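HOUSING AND INTERIORS, UNIT 4
Heat, air and moisture in older houses
Handout to go with the two lectures in this unit

Read this before the second lecture. The worked problem near the end will be gone over in class, so bring your own attempt on paper. Terms in capitals are ones you should be able to define without notes.

1. What the unit covers

Unit 3 dealt with how a house stands up. Unit 4 deals with how it stays warm and dry. The main case is the row of mill houses at Inskip, which you saw on the plans handed out in March. They have solid brick walls, timber floors over a crawl space, and a single chimney shared between each pair. The second case is the Dunham apartments, built much later with cavity walls and concrete floors. The two sets of buildings fail in different ways, and most exam answers that lose marks do so by mixing them up.

2. How heat leaves a house

CONDUCTION is heat moving through solid material. A brick wall conducts well, a wool blanket conducts poorly. Metal window frames conduct very well, and the inside face of a metal frame is often the coldest surface in a room.

CONVECTION is heat carried by moving air. Warm air rises in a stairwell and cooler air slides in underneath to replace it. In the Inskip houses the stair runs straight up from the front room, so the upper landing is warm and the front room is cold at ankle height.

RADIATION is heat given off by a surface to anything cooler that it faces. A person sitting beside a large window on a winter night loses heat to the glass even when the air in the room is at a comfortable temperature. Moving the chair helps. So does a lined curtain.

INFILTRATION is outside air coming in through gaps nobody planned. Common places are the joint between floor and baseboard, the attic hatch, old sash windows, pipe openings under the kitchen sink, and the chimney. In a leaky house infiltration can matter more than the walls do. Find the gaps before spending money on insulation.

3. Moisture

Air holds water vapor. Warm air can hold more of it than cold air can. When warm indoor air touches a surface cold enough, some of the vapor turns to liquid. The temperature at which this begins is the DEW POINT of that air. If the surface is inside the wall, where you can't see it, the damage may go on for years.

Sources of indoor moisture are cooking, bathing, drying clothes, breathing, houseplants, and unvented gas heaters. A household of four can put a surprising amount of water into the air in a day, most of it between getting up and leaving the house and again around supper. This is why readings taken at noon in an empty house are of little use. Take them at 7 a.m. if you can, and note whether anyone has showered.

Moisture also comes up from the ground (rising damp), in through the roof, and sideways through porous brick when rain is driven against it. The west wall at Inskip shows the last of these. The stain follows the weather, darker after a storm and fading over a dry spell. Condensation stains behave differently. They show up in corners, behind furniture, and on the coldest strip of a wall, and they follow the heating season.

Keep these two patterns apart in your notes. A wall with driven rain needs its pointing repaired. A wall with condensation needs air movement, a warmer surface, or less vapor in the room. Sealing a rain-soaked wall on the inside traps the water in the brick, and the plaster will come off within a few winters.

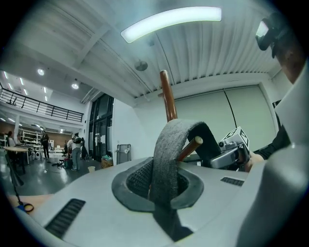 4. Ventilation

There are three kinds to know.

PASSIVE ventilation uses wind and the difference between indoor and outdoor temperature. Open windows, air bricks, trickle vents and open chimneys all count. It costs nothing to run and can't be controlled very closely. On a still, mild day it may hardly work.

EXTRACT ventilation uses a fan to push air out of a wet room. Replacement air comes in wherever it can. A bathroom fan with a tight door and no gap under it will run and move almost nothing. Leave a gap at the bottom of the door.

BALANCED ventilation uses two fans, one in and one out, often with a heat exchanger between them. The Dunham apartments were refitted with this system. It works well there. It would be a poor choice for the Inskip houses until the infiltration is dealt with, because air would bypass the fans.

Crawl spaces need their own mention. The air bricks along the front of the Inskip row keep the floor joists dry. Several have been blocked over the years by raised flower beds, paving, or a square of board put up to stop a draft. A blocked air brick is the first thing to look for when a timber floor feels soft. Clear it and check the joist ends before doing anything else.

5. Insulation

Insulation slows conduction. It does little for infiltration unless it is also an air barrier, and loose-fill material is not one. The usual order of work in an older house is:

Seal the attic hatch and any large gaps.
Insulate the attic floor.
Deal with windows.
Deal with floors.
Deal with walls last, if at all.

Walls come last because they cost the most and carry the most risk. Insulating a solid brick wall on the inside makes the brick colder, which moves the dew point to the back of the insulation. There are ways to handle this, covered in Unit 6.

When insulating an attic, keep the eaves clear so that air can pass from the soffit up to the ridge. Push the insulation in too far and the underside of the roof deck will be wet by February. Wrap any water pipes that end up on the cold side.

6. Measuring a room

For the field exercise each pair will survey one room. You need a tape measure, a thermometer, a humidity gauge, a stick of incense or a strip of thin tissue, and graph paper. Draw the room to scale first and mark the windows, doors, heat source, and any outside walls. Then take the air temperature at ankle height and at head height in the middle of the room. Take the surface temperature of each outside wall at its center and in one corner.

Hold the tissue near the window edges, the baseboards and the outlet covers and mark every place where it moves. Do this with the heating fan off. Windy days give clearer results, but say in your report that it was windy.

Write readings down as you take them. Every year a few reports come in with figures filled in from memory and they are easy to spot.

7. Worked problem

A bedroom in the Pirnamham survey has a floor area of 16 square meters and one outside wall. The owner complains of mold behind the wardrobe. Taking the ceiling height as 2 meters for the low part of the room under the slope, answer the following on paper.

Work out the volume of air in the room, treating the whole room as if it had the low ceiling. Explain why the true volume will be larger than your answer. Say which surface you would measure first and why. State two changes the owner could make without hiring anyone. Then state one thing that would make the problem worse, even though it might seem sensible.

For the last part, consider what happens when the owner tapes over the window vent. For the changes, think about the position of the wardrobe and about where the laundry is dried. Full marks need a reason for each, in terms of surface temperature or vapor in the air.

8. Written assignment

Choose either the Inskip row or the Dunham apartments and write a report of no more than 300 words on the main cause of damp in that building and the first repair you would carry out. The limit is strict and does not include the labeled sketch. Use the terms from this handout. A report that recommends new windows without saying where the air is getting in will be returned for rewriting.

Background reading is the section on solid walls in the course reader, starting on page 119. The Noltard case in the same section is optional, though it has a clear drawing of a cold bridge at a balcony and is worth ten minutes.

9. Terms for review

Conduction, convection, radiation, infiltration, dew point, rising damp, driven rain, air brick, trickle vent, passive ventilation, extract ventilation, balanced ventilation, soffit, cold bridge.

"Cold bridge" and "thermal bridge" mean the same thing. Either is accepted.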